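Start > Galleries > Kitchen & Table > Bins, Boxes, Odds and Ends

Filed under: kitchen, storage, kids' stuff, clear-out

The Big Sort, gallery page

Quick one today, a lot to get through. We've been sorting the kitchen things at Morker since March and people keep asking to see the gray bins, so this page is where the pictures go. Only the one up for now, the notes ran on a bit so they come first. More pictures when I've sized them.

If you're new: everything from the old Rosser Street kitchen went into storage when the building changed hands. Pans, plates, brushes, kids' stuff, drawers of lids with no boxes. The inventory book stops at 1555. Plenty never got a number at all, and the handwriting in the second half is mine, sorry.

How we're doing it

Gray bins for anything small. Big stuff straight on the shelf. One bin at a time on the table, never two, we tried two and mixed up a whole afternoon's work.

Kids' tableware goes in with cleaning things for the first pass. Sounds odd. Both get washed anyway, both live under the sink at the new place, and it saves a trip. Split them later.

Glass wrapped, always. Newspaper is fine but not the glossy kind. Plastic doesn't need wrapping, please stop wrapping it, we ran out of paper in week two.

Lids. Keep them. Even the orphans. Grastell took a bag of lids off our hands last time and found homes for most.

Labels on the short side of the bin so they can be read when stacked. Big letters. Not pencil.

What's staying

Everyday plates, the plain ones. All the mixing bowls. Divided plates for the little ones, any pattern, any color, they get used every single lunch and there are never enough clean. Brushes in decent shape. Both colanders. The heavy tray with the burnt corner, which I said could go and was outvoted.

What's going

Anything cracked. Nonstick that's lost its coating. Mugs past the first shelf (we have so many mugs). The second toaster. Sponges, obviously. Bottle brushes with bent wire. If you've got your eye on something tell me before it gets to the door, once it's in the Grastell pile I'm not digging.

Space

Old storeroom was 900 square feet and full. New kitchen is 300, with a cupboard you can stand in if you breathe in. So yes, things have to go. The racks came secondhand from Sorkolell, good solid racks, one shelf short, still waiting on the last one. Until it turns up the bins are stacked on the floor at the back and you have to move three to get one. Patience.

Budget for the whole move was 1000 dollars and most of it went on racks and bins. Tape was the suprise. So much tape.

Picture
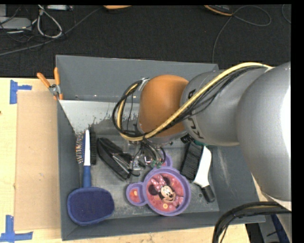
Photo: Morker Kitchen Archive

Gray bin, on the table. Purple Minnie Mouse plate, the divided kind, with the two ears as extra compartments. Pink bow and everything. Black-bristled brush next to it, white body, black grip. Plate is a keeper, see above. Brush goes in the wash and then we'll decide.

On the ear plates generally: good for dip, raisins, the three peas somebody agreed to eat. Awkward to stack, the ears stick out and they slide. Best stood on edge in a rack if you have one. We don't yet. Wash by hand if you want the print to last, a soft cloth is plenty, nothing scratchy on the picture side.

On brushes: bristles down to dry is what most of us do and it flattens them. Hang if there's a hole in the handle. If not, lay it on its side and turn it when you walk past. Old ones get demoted to the boot tray and finish up out there.

Still to come on this page: baking tins, the jug shelf, the drawer nobody wants to open. Also the tablecloths once they've been ironed, which may be a while. If you have old snaps of the Rosser Street kitchen with the shelves full, send them along, I'd love a before to go with the afters. Scans fine, phone pictures of prints also fine, just try to keep teh glare off.

Page last changed 22 December 2019

Contact the kitchen desk | © Morker Kitchen Archive | Back to top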